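Last month I decided to finally put my food containers in order. I am not a tidy person by nature, so I went slowly, one shelf on Friday evening and the next one when I had energy again.

My friend Adi Subramaniam told me to take everything out first and to keep only what still has its lid. I started with 16 containers and finished with 10. The other ones went to Herman, who uses them for screws and seeds.

The best thing I got is a small wire shelf, white, with a solid top. I think it was 12 dollars, maybe less. It makes two levels where before I had only one, and I can see through the sides what is underneath. The containers with latches go on top, and the bowls I use every day stay in front of it, where my hand finds them in the morning.
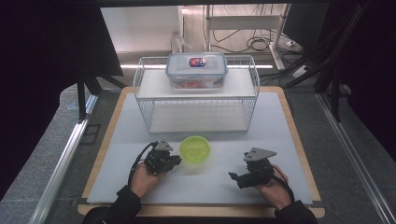
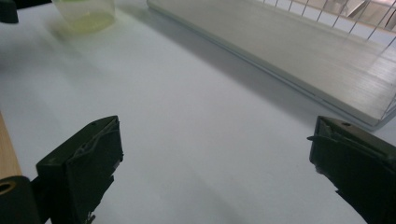 ## What I still want to change

The lids. I tried to stand them in a row like books, but they fall whenever I take one. Bayu keeps his in a drawer with a divider, and perhaps I will copy him, but my only drawer is full of spoons.

I also want to write the day on every box that goes to the fridge. In April I found rice that was 5 days old, and I could not remember if I had cooked it or my neighbor had brought it. A piece of paper tape should be enough. The tape must come off in warm water, so if you know a good one, please write it in the comments.

Next week I will do the spices, which I am a little afraid of.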